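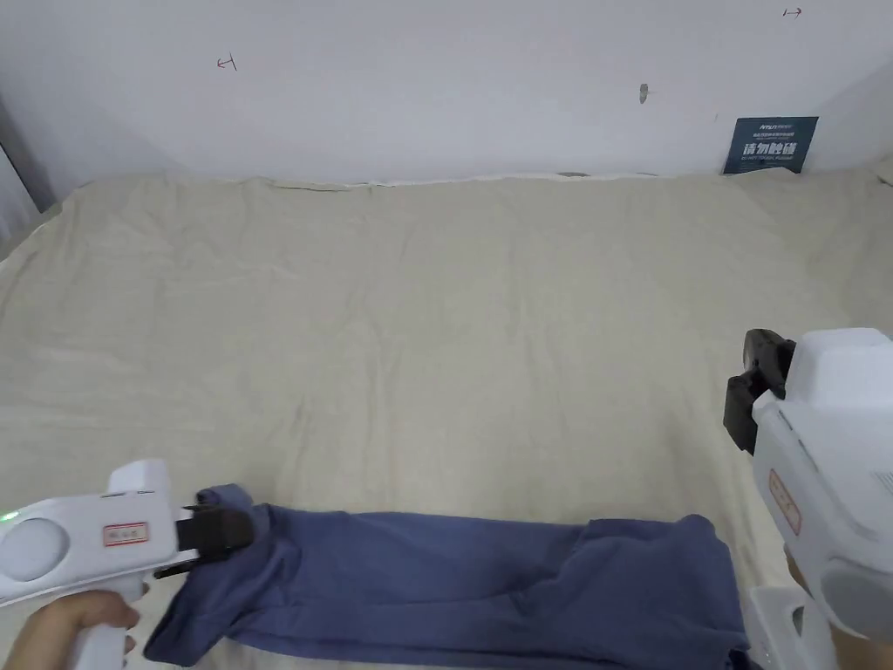
Part 4: Folding trousers and other long things

By Ynyr Trevor
July
14 comments | 9 shares

If you've made it through Part 3 you've already got the Munro folding board screwed together and you're sick of T-shirts. Good, because trousers are where the board earns its spot in the cupboard. I do mine on the bed with an old sheet down first, but any flat surface at least 900 mm deep will do.

Before you start

Empty the pockets. Yes, all of them, even the tiny coin one! I put a gum wrapper through a whole load last winter and I'm still finding bits of it. Do up the zip and the top button as well, or the waistband will splay out on you at step 4.

1. Lay the trousers out sideways in front of you, waistband to one hand and cuffs to the other. Don't fuss over creases yet.

2. Pinch the waistband at the corner nearest you and give it a gentle tug away from the cuffs. Soft cotton bunches up and wants to roll over on itself (mine always does), so let go, flatten the corner with your palm and pinch again a bit closer to the seam.

3. Fold one leg over the other so the inside seams sit together. Run your forearm down the length of the legs – it's quicker than using your hands and gets most of the wrinkles out.

NOTE: If the crotch sticks out in a little triangle, tuck it in now. It'll only annoy you later.

4. Slide the board under the waistband end with the long hinge facing the cuffs. The 700 mm mark should line up with the knee on most adult sizes. For kids' pants, skip the board and just fold in half twice.

5. Bring the cuffs up to the waistband, flip the board over, and slide it out sideways.

CAUTION: Don't pull the board straight towards you. The hinge pins on the older boards have a rough edge and I've snagged a good pair of chinos that way. A dab of candle wax on the pins helps heaps.

6. Fold once more into thirds if you're stacking them in a drawer, or leave them long for a shelf.

Really long stuff

Maxi skirts, jumpsuits and those enormous pyjama pants my sister gives everyone need one extra fold before step 4. Bring the hem up first, smooth it out, then carry on as if it were a normal pair. Anything heavier than denim I just hang up.

Spare hinge pins are listed as part 3065, and they're sold in pairs. Part 5 is fitted sheets, so have a cup of tea first.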